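Search this site Search Go

bredside-recipes

README and data card

Transcribed recipes from handwritten household books kept in and near Bredside, with the measures left as the writers gave them and a second set of columns giving our reading in grams and millilitres.

Share 3 Comments 2

Last revised March 19, 2016

What is in it

The set holds 1010 recipes, copied out from notebooks, loose sheets and the backs of printed calendars. Most are for baking, preserves and plain suppers. There is a smaller run of drinks and a few things that are not food at all, such as furniture polish and a cough mixture. We kept those in because they use the same measures and were written down in the same books, often on the same page as a cake.

The point of the work was the measures. Old recipes ask for a teacup of flour, a walnut of butter, a dessertspoon heaped, enough milk. Anyone who has tried to cook from one knows the trouble. We wanted a plain table that shows what people wrote and, next to it, what they are likely to have meant.

It is not a cookery book. Many of the recipes have no method, or a method that stops at "bake as usual". We have not filled in what is missing.

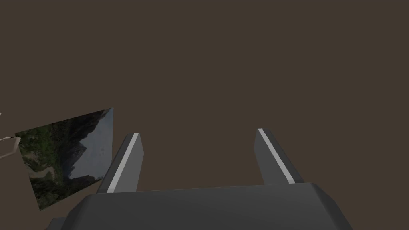 Files

There are 3 files, all plain comma-separated text in UTF-8.

recipes.csv – one row per recipe. Title as written, a tidied title, source code, page, category, yield if given, and the full text of the method.

ingredients.csv – one row per ingredient line. This is the large one. It joins to recipes.csv on recipe_id.

measures.csv – a lookup of every measure word we met, with spelling variants, and our range for each.

Columns in ingredients.csv

recipe_id – matches recipes.csv.

line_no – order on the page. Where the writer went back and squeezed something in the margin, the line goes where her mark or arrow puts it. If there is no mark it goes last.

as_written – the whole line, with original spelling and abbreviations. Nothing is corrected. "Bicarb", "b. carb" and "soda" all appear.

qty – the number, as a decimal. Blank if there is none.

unit_written – the measure word only.

unit_std – the same measure in our standard spelling, which is the key for measures.csv.

low, high – the range in grams or millilitres. Both are blank if we could not make a fair reading.

basis – g or ml.

item – the ingredient in present-day words. Lard, dripping and suet are kept apart. Castor and caster are merged.

sure – y, n or q. See the section on doubtful readings below.

How the copying was done

Each source was typed up by one reader and checked by another against the page. Where they did not agree, both went back to it together. Where they still did not agree, the line is marked q and the other reading is in the notes column of recipes.csv.

We worked from the books themselves where the owners would lend them. The rest were done from photocopies made at Dimden, some of them poor. Faint pencil does not copy well, and fractions suffer most. A half and a quarter can look the same on a bad sheet, so any fraction from a photocopy is marked q unless the rest of the recipe settles it.

Crossed-out lines are included and carry a tilde at the start of as_written. People changed their minds about quantities, and the first version is often as useful as the second. A line crossed out so heavily that it can't be read is left out and mentioned in the notes.

Spoons, cups and the like

Spoon measures are the hardest part of the table and the part people write to us about most. The books use teaspoon, dessertspoon, tablespoon, saltspoon, egg spoon and, quite often, just "spoon". A level spoon was not assumed by anyone before printed cookery cards became common, and even then some writers went on using "spoon" to mean a rounded one.

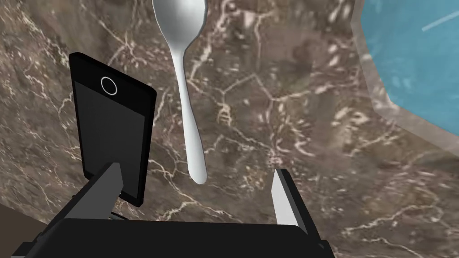
A bare "spoon" is given the widest range of any unit in the file. The writers were using whatever was in the drawer, and drawers differ. A white metal spoon like the one shown, with an oval bowl and a long smooth handle widening to a rounded end, could pass for more than one of the named kinds unless you had another to set beside it, and the bowl is the only part that matters to a recipe. For that reason low is set at a level teaspoon and high at a rounded tablespoon. If you need one figure, do not take the midpoint. Go by the ingredient. A spoon of baking soda is nearly always the small one, a spoon of treacle nearly always the large one.

Dessertspoon is treated as twice a teaspoon. This is the usual rule and it fitted the recipes we tried.

Cups are nearly as bad. Teacup and breakfast cup are kept as separate units, and "cup" by itself is a third. Bredside books tend to mean a teacup when they say cup. The Dimden books are mixed. There is one source, code KV, in which the cup is plainly a particular cup, as the writer calls it "the blue cup" throughout. We worked back from her scone recipe and got a figure a little over a standard teacup, but it is marked n all the way through.

The KV source is the Kovács notebook. It is written partly in Hungarian and partly in English, and changes from one to the other in the middle of recipes. The Hungarian lines are given as written, with a translation in square brackets after. Weights in the early pages are in dekagrams and need no guessing, which makes it the most reliable source in the set for weights and the least reliable for cups.

Sizes by comparison ("butter the size of an egg", "a piece of ginger as long as your thumb") have their own group in measures.csv. Walnut and egg are common enough for a proper range. The rest are listed with low and high left blank.

Doubtful readings

y means both readers were content with the words and with the range.

q means the words are in doubt.

n means the words are clear but the range is a guess.

A line cannot be both q and n. If the words are in doubt the range is bound to be as well, so q covers it.

Roughly 800 lines are marked q or n. They are not spread evenly. A good part come from two boxes of loose sheets that had been damp at some point, and from one writer whose sevens and ones are the same. If you are doing anything with totals or averages, run it with and without these lines and see if it matters.

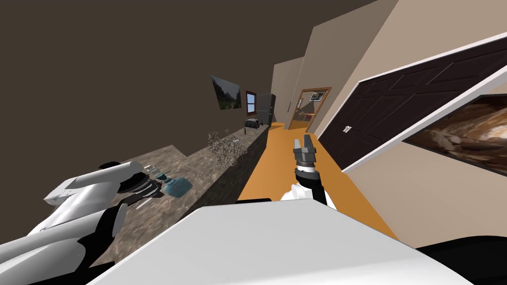
Oven heat

Very few writers give a temperature. The words used are slow, cool, moderate, fairly hot, hot, quick and "as for bread". These are in recipes.csv under heat_written and have not been turned into degrees. We tried, and dropped it in February after finding that the same word was used for sponge and for shortbread in a single book. Gas marks are given where the writer gave them. Several recipes were for a range with a warm side and a hot side and only make sense on one.

Categories

The category column is ours and should be taken lightly. Bread, cake, biscuit, pudding, preserve, savoury, drink, other. Gingerbread is under cake, apart from the thin kind, which is under biscuit. Mincemeat is under preserve. Parkin was moved back and forth and is now under cake.

Known gaps

Everyday food is thin on the ground. People wrote down what they could not remember, so there are a great many Christmas cakes and almost no instructions for boiling potatoes or making a stew. The set should not be used to show what families ate from week to week.

Dates are poor. Most books have none, and a notebook might be kept for a lifetime. The date_guess column goes no finer than "early", "middle" or "late" for the last century, based on the paper, the pen and things mentioned such as ration points or margarine brands. Many are blank.

The Bestmont sheets were copied from another typed copy and we have not seen the originals. They are included with source code BM so that they can be left out easily. Spelling in that part has plainly been tidied by an earlier hand.

Duplicates are kept. The same ginger cake turns up again and again with small changes, sometimes in the same writing. Where we are fairly sure that one was copied from another, the column same_as gives the recipe_id of the earlier one.

Names and private matter

Writers' names have been taken out, along with addresses and the names of neighbours in titles. "Mrs –'s chutney" is how these now look. The Kovács notebook keeps its name at the family's request. Notes about health, money or quarrels written between recipes were not copied.

Use

Free to use, change and pass on for any purpose, with a line saying where it came from. If you print recipes from it for people to cook, please say that they have not been tested. Some of the preserves would not be thought safe now, in particular the bottled beans and anything sealed with mutton fat, and the cough mixture should not be made at all.

Changes in this version

Split "cup" from "teacup" across all files. Added same_as. Corrected the join for the damp sheets, where line_no started again at the turn of the page. Removed a knitting pattern that had been entered as a pudding.

Corrections are welcome, best sent with the recipe_id and the line number. If you have a book from the area and would be willing to lend it, we can usually copy it and return it within the month.

Share 3 Comments 2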